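Accueil | Tests | Rangement | Atelier | Forum

Boîte de rangement Drikex 2605 : notre avis

Achetée en juin pour trier la quincaillerie de l'atelier, la Drikex a remplacé deux vieilles caisses Nundis dont les charnières avaient lâché. Elle coûte 33 euros chez Moulin, livraison non comprise.

Le plastique est rigide et le fond ne plie pas quand la boîte est pleine de vis. Rien à redire non plus sur la poignée - un peu étroite avec des gants, c'est tout.

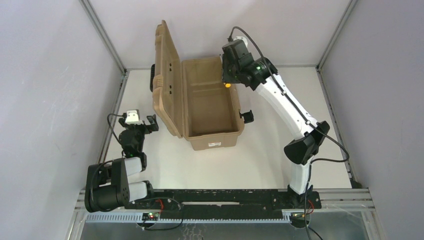

RANGEMENT > Boîtes et mallettes

Une boîte à couvercle rabattable demande de la place sur l'établi, il faut y penser avant l'achat. Sur une étagère basse, on finit par la sortir à chaque fois. Le modèle Lilusance, à tiroirs, règle ce problème mais coûte 57 euros et se transporte mal.

Les séparateurs de la Drikex sont vendus à part. Dommage à ce prix.

Note : bien pour l'atelier, moins pour le coffre de la voiture.

Commentaires (2)

pat_bricole : Les séparateurs Nundis rentrent dedans en limant un peu les coins.

Vero : Existe-t-elle en plus grand ?

À lire aussi
- Servante Moulin : le test
- Ranger ses forets
- Lilusance à tiroirs, après presque un an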